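Storing and Arranging Ground Spices on a Two-Level Station
Keltesstead Household Skills Program - Kitchen Unit, Guide 13

Purpose
This guide explains how to set up a small spice station using a tabletop and one low raised shelf. It is intended for learners in the spring course, which begins in April, and for residents who share a kitchen.

What you will need
A clean table
A low shelf or bench-style stand with a flat top
One large jar with a lid for the spice used most often
One or more small shaker jars
A dry cloth, a funnel and a kitchen scale
Labels and a pen

Step 1. Prepare the surface
Wipe the table and the stand with a damp cloth, then dry both fully. Place the stand toward the far side of the table so that the near side remains free for work. Press lightly on each corner of the top. If it rocks, turn the stand or move it until all legs rest flat.

Step 2. Place the large jar
Large jars belong on the upper level. Set the jar near one end of the stand, well back from the edge, with the lid tightened.

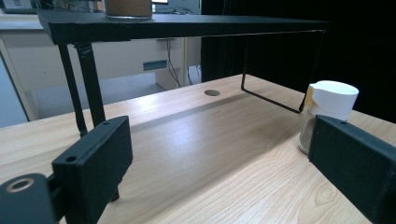
Keep the other end of the stand clear. It will be needed when the large jar is opened for refilling, and a crowded shelf leads to spills. A jar that holds 500 grams or more should be lifted with both hands.

Step 3. Place the small jars
Small shakers stay on the table in front of the stand, within easy reach of the cook. Leave a hand's width between jars. Caps should face up and be closed after each use - steam from a nearby pot will cause fine powders to clump.
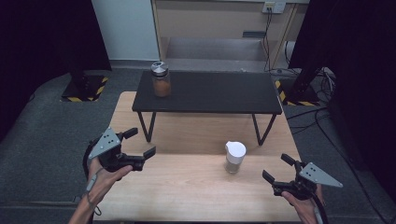

Jars that are used only for baking may be moved to a cabinet until they are needed. The Ronutano training kitchen follows this rule throughout the year.

Step 4. Refill
Refill a shaker when it is nearly empty. Wash it, let it dry overnight, and use the funnel to add the new spice. Do not pour new spice on top of old. Store bulk bags of up to 1000 grams in a closed cupboard away from the stove, and buy no more than 200 grams at a time of any spice that is seldom used.

Step 5. Label
Write the name of the spice and the month of filling on each label. Attach the label to the side of the jar, as caps are easily exchanged during washing.

Questions about this guide may be directed to Senad Hoxha, Kitchen Unit. Printed copies are available at the Keltesstead front desk.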